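# The town that votes by mail, and the one that won't

Kirkum and Surkville share a high school, a water line and a county road that floods every spring. They don't share a way of voting. Kirkum went to all-mail ballots six years ago. Surkville still opens its polling place at the old grange hall at 7 a.m. and closes it at 8 p.m., and most people there want it kept that way.

The two towns make a useful comparison because so little else separates them. Incomes are close. The age mix is close. In the last presidential race they came out within 2 points of each other.

Local races are where they part. In the most recent town election, turnout in Kirkum was around 20 points higher than in Surkville. A sewer bond in Surkville passed by 139 votes, with fewer than a third of registered voters taking part.

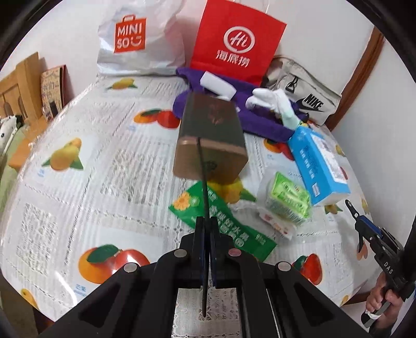
People in Kirkum tend to fill out their ballots over several days. A ballot sits on the kitchen table with the bills. Couples argue over it. One retired bus driver told me she does the judges last, after she has looked each one up, and that she used to skip them when she voted in person.

There are complaints too. A batch of ballots for the Huet Road side of town arrived late two elections ago, and some voters had to drive to the clerk's office for replacements. Signature checks slow the count. Close races now take days to settle, and candidates hate the wait.

In Surkville the objections are partly about trust and partly about habit. Several voters said they like feeding the ballot into the machine themselves. Others said election day is the one time they see neighbors from the far end of town. A man who farms north of the grange put it more bluntly: if you can't spare half an hour, he said, you don't care much who wins.
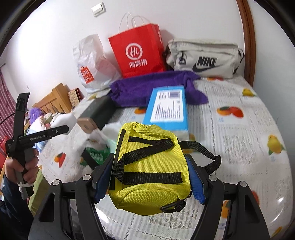
That view is harder on some residents than on others. The biggest employer nearby is the Skumby packing plant, which runs 12-hour shifts. A worker who starts at 6 and has a commute home can miss most of the voting day. Surkville offers absentee ballots, but they have to be requested each time, and few shift workers I spoke with had ever asked for one.

The town will take up the question in July, when voters decide whether to try mail ballots for one election cycle. The vote will be held in person, at the grange hall.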